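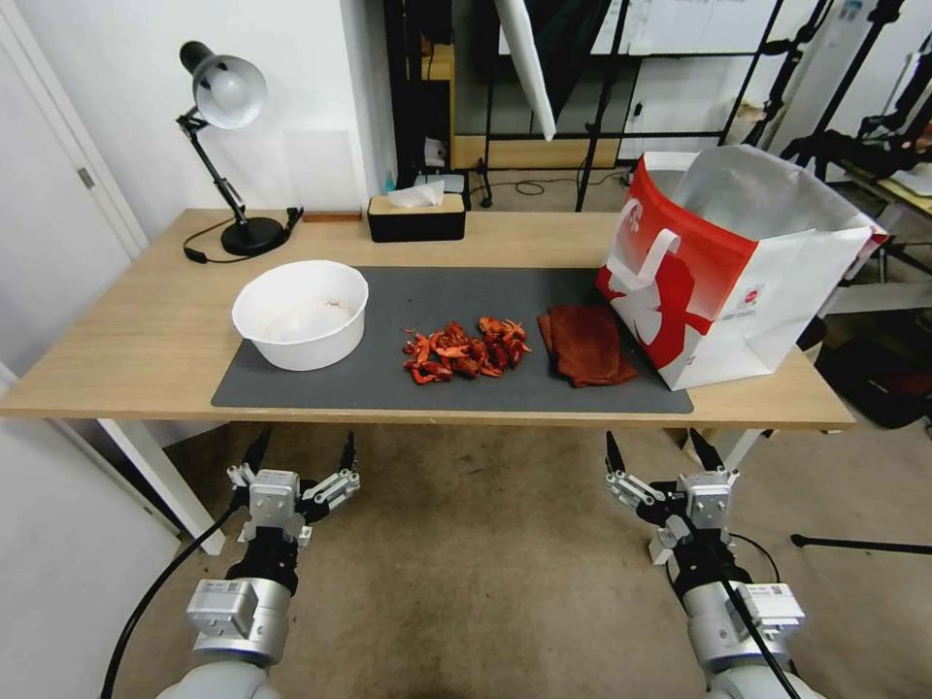 How long can cooked crayfish shells sit in the freezer before I make stock?

Two months in a sealed bag. After that the flavour drops off.

Home › Kitchen › Stocks and Soups › Ask

Posted 19 June 2022 by Aitana Villalobos

Follow-up: what ratio of water to shells, and how long on the simmer?

Grindberg
1000 mL of water to 500 g of shells. Toast the shells in a dry pot for 5 minutes first, add cold water, keep it below a boil. Strain at 40 minutes — longer and it turns chalky. Salt at the end.

Irkeck
I just use a pressure cooker. Never measured.

Calvo
Strain through muslin, not a sieve. Shell grit gets past a sieve. Cool it fast and refrigerate for no more than 2 days.

Related
Removing fish odour from a stockpot
Can prawn heads be refrozen?
Bisque splitting after cream is added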